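Tema 4. Almacenaje en espacios pequeños (apuntes de clase)

## 4.1 Antes de comprar muebles

Primero se mide la pared libre y se anota la altura útil. En una vivienda pequeña casi siempre sobra altura y falta fondo. Conviene separar tres grupos:

- uso diario: entre la cadera y los ojos
- uso semanal: por debajo de la cadera
- uso ocasional: por encima de los 200 cm

## 4.2 Malla, cajón y cesta

La malla metálica deja pasar el aire y permite ver el contenido, pero acumula polvo en los cruces. La cesta de plástico se lava bien y se traslada entera – útil para lo que cambia de sitio a menudo.

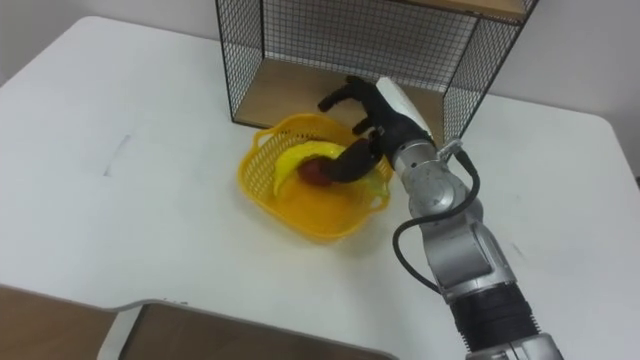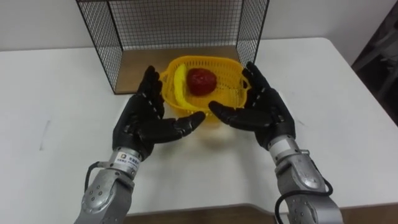 *Fig. 4.2. Estante de malla negra (primera imagen) y cesta amarilla pequeña (segunda), ambos sobre mesa blanca.*

## 4.3 Caso Poltley

Piso de 2 habitaciones, reformado por el estudio Hutico. Iason Pappas propuso baldas de 80 cm en el pasillo; Thanasis Tsoukalas prefería 90 – al final se impuso la medida corta por el giro de la puerta.

Para la próxima clase: croquis acotado de un armario propio y lista de lo que contiene, ordenada por frecuencia de uso.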